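Thread on voltage drop in an older apartment branch circuit. Residential, single phase, copper, 15-amp breaker. The building is on Arroyo, in Trornham. I put this together because the lights in the back bedroom dim whenever anything with a heating element starts up, and "old wiring" is not a diagnosis.

First, the layout. One circuit feeds nine receptacles in a daisy chain: hallway, living room, both bedrooms. The cable run from the panel to the last receptacle is 97 feet. That is the one-way length. Current has to go out and come back, so the conductor length you use for resistance is double that.

People skip the doubling all the time. If your calculated drop comes out at half your measured drop, check this before you start opening boxes.

Test load: a small space heater on its low setting. The plug-in meter (a Jellomer) shows 726 watts at the far receptacle with the heater settled. Current reads six amps, voltage reads 121. Those agree with each other, as they should for a plain resistive load.

With the heater off, the same receptacle reads 124. So the drop under load is three volts at six amps, or half an ohm for everything upstream: utility service, panel, cable, and every splice and terminal in between.

Book resistance for that length of 14-gauge copper, out and back, comes to slightly under half an ohm. So the cable explains nearly all of it. The splices are not contributing much, at least at this current and at this temperature.

I expected a bad connection and did not find one by this method. A loose terminal can also behave well on the day you test it and badly a month later. One good reading does not clear the circuit.
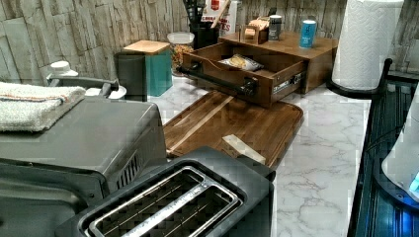 Drop is proportional to current, so what matters next is which loads share a run. Anything that makes heat from a wall outlet is in a different class from anything that makes light or sound. A phone charger can be ignored. A lamp can be ignored. Kitchens are where the heavy ones collect: that counter has a two-slot toaster right beside a countertop oven or air fryer, and each of those can take most of a 15-amp circuit when it is on. Check the nameplates and add them up. If the total is over the breaker rating, the breaker is doing its job when it trips.

Side note: a breaker does not trip the moment you pass its rating. The thermal element needs time. A modest overload can run for minutes. This is why "it was fine for the first batch" tells you nothing about the circuit.

Second side note: a trip does not protect you from a poor connection. A loose screw terminal carrying nine amps can get hot enough to brown the plastic, and the breaker sees an ordinary current and stays closed. Different fault, different hardware.

Back to the bedroom. Three volts is a small percentage at this load. It is visible as a flicker because the change is sudden and because the lamp in question has a cheap driver with poor regulation. I swapped in a lamp with a better driver and the dimming could no longer be seen. The drop was the same on the meter.

So there were two separate problems. The run is long, and the lamp was sensitive. Replacing the lamp hides the symptom and leaves the drop alone. For most people that is an acceptable fix, provided the connections are sound.

To check connections I work from the far end toward the panel. Same load, same warm-up, move one receptacle at a time, write down loaded and unloaded voltage at each. Plot the drop against distance. A healthy run is close to a straight line. A bad splice is a step.

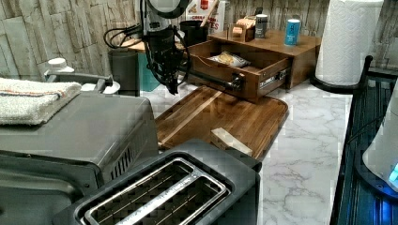
My plot has one small step, between the fourth and fifth receptacles. It is close to the resolution of the meter, so I would not have acted on it alone. The fifth receptacle is wired through its push-in terminals, with the downstream circuit passing through the device. I moved the conductors to the side screws and the step went away.

Better practice is to pigtail: join the incoming and outgoing conductors in the box with a connector, and run a short lead to the device. Then the receptacle carries only what is plugged into it. A worn receptacle in the hallway no longer affects the bedroom.

Box fill is the limit here. Older boxes are shallow, and a connector plus pigtails may not fit legally. Count the conductors against the volume stamped in the box before you buy anything.

Equipment, since it will come up. The meter is the Jellomer plug-in type, which reads whole volts only. For the receptacle-by-receptacle readings I used a Prinberg handheld, which resolves tenths. Whole volts are adequate for the end-to-end figure and useless for finding a step.

Leave the unloaded reading as close in time to the loaded one as you can. Line voltage wanders through the day. In the early evening mine moved by more than a volt with nothing of mine switched on. If you take unloaded readings at noon and loaded readings at 6 p.m., you are measuring the neighborhood.

Also: take both readings at least twice. If the second pair disagrees with the first, take a third pair and do not average anything until you know why.

If any faceplate is warm with the load running, stop and shut the circuit off. Do not finish the plot. Aluminum branch wiring is also out of scope for this thread, and anyone who finds it behind a faceplate should call an electrician.

Next readings on this run will be in April, same heater, same order.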